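Teltance Home Kitchen Sessions: Frequently Asked Questions for Operators

For people who have signed up to guide an arm by hand or by remote control. Read it before your first booking. 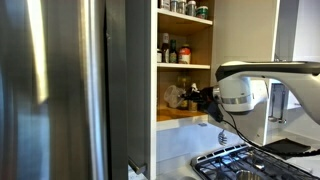

Before you start

What will I be doing?

You'll be showing a robot arm how to do ordinary kitchen jobs. Most of the current list is cupboard work: taking cups and jars off a shelf, putting them back, standing up things that have tipped over, and moving items from one shelf to another. Each time you do a job from start to finish, the movement is saved as one demonstration. The demonstrations are used later to train the arm to do the same job without an operator.

Do I need a technical background?

No. You need steady hands, reasonable eyesight (glasses are fine) and some patience. Past operators have come from retail, dental reception, tree planting and school bus driving. You won't be asked to write code.

How long is the training?

One paid session of 4 hours. The first half is by hand and the second half is by remote control. At the end you do a short check with a trainer. If you don't pass, you can book a second session, also paid.

Is there an age limit?

You must be 18 or older on the day of your training session.

Guiding by hand and by remote

What is the difference between the two?

When you guide by hand, you stand beside the arm, hold it near the wrist and move it through the task yourself. The joints are set to move freely while you do this. When you work by remote, you sit at the operator desk and move a hand controller, and the arm copies you. The trigger opens and closes the gripper.

Which one will I be using?

It depends on the task sheet. Reaching deep into a cupboard is nearly always done by remote, as your own arm and shoulder would get in the way. Wiping and pushing tasks are usually done by hand. You can tell us which you prefer, but we can't promise it.

The arm feels heavy when I guide it. Is that normal?

A little resistance is normal. If it sags when you let go, or drifts to one side, stop and press the hold button. The payload setting is probably wrong for the gripper that's fitted. Don't try to correct for it with your own strength, because it will show up in the recording.

Why does the arm lag behind my controller?

There is a speed limit on the arm. If you move faster than the limit, it falls behind and then catches up after you've stopped, and this is how things get knocked off shelves. Slow down until the two move together. If it still lags at slow speed, report it as a connection fault.

Doing a task

How should I pick up a plastic cup?

Bring the gripper in level with the cup, with the fingers open wider than you think you need. Close slowly and stop as soon as the cup is held. Thin plastic will bend if you keep squeezing. A cup lying on its side can be taken by the rim or across the body. Either is acceptable, and we'd like to have both in the set.

What if there are jars close by?

Leave them where they are unless the task sheet says to move them. If there's a glass jar behind the item you want, approach from the front or the side and don't push toward the back of the cupboard. If you brush against something and it stays standing, carry on and tick "contact" on the form. If it falls, end the demonstration.

Do I have to set the shelf up the same way every time?

No, please don't. The set-up card gives you the item to be moved and which shelf it starts on. Within that, change the angle and position of the item between demonstrations. Early on we collected 194 demonstrations with the cup in nearly the same spot, and the trained arm had trouble whenever the cup was anywhere else.

Should I tidy the kitchen first?

Clear the floor and move anything breakable away from the edge of the counter. Leave the rest. We want the arm to learn in kitchens that look used.

What should I do about the cable?

The gripper cable needs enough slack to reach the back of the shelf, but it shouldn't be able to hook on anything. Check it before each block of recordings by moving the arm through its full reach. All stove burners must be off for the whole session, and the knobs are to be checked by the operator and by whoever is with them in the kitchen.

Recordings

I made a mistake partway through. Do I delete it?

Don't delete anything. Mark it "failed" and add a few words, such as "missed the rim" or "dropped at shelf edge". If you missed the first grasp but then got it, finish the task and mark it "recovered". Those are useful to us.

How many demonstrations are expected?

The target for the cupboard set is 500, shared among all operators. A good session usually produces 34 usable ones. You're paid by the hour, so there's no reason to rush.

Are operators recorded?

The cameras face the work area. Your hands or sleeves may be in view during hand guiding. Sound is not saved.

Safety and bookings

Where is the stop button?

There is one on the operator desk and one on the cart at the base of the arm. Both cut power to the joints. The arm brakes where it is and the gripper stays closed, so anything it's holding will stay held until you reset.

Can someone else be in the kitchen while I work by remote?

Only a trained spotter, and only outside the taped line. If anyone crosses the line, stop the arm.

How do I cancel a session?

Use the booking page by noon the day before. For same-day changes, call the Mendedgate centre directly.

Who do I contact with other questions?

Adesuwa Effiong looks after operator training and answers questions sent through the booking page. Replies can take two business days.

Last updated Feb 2, 2025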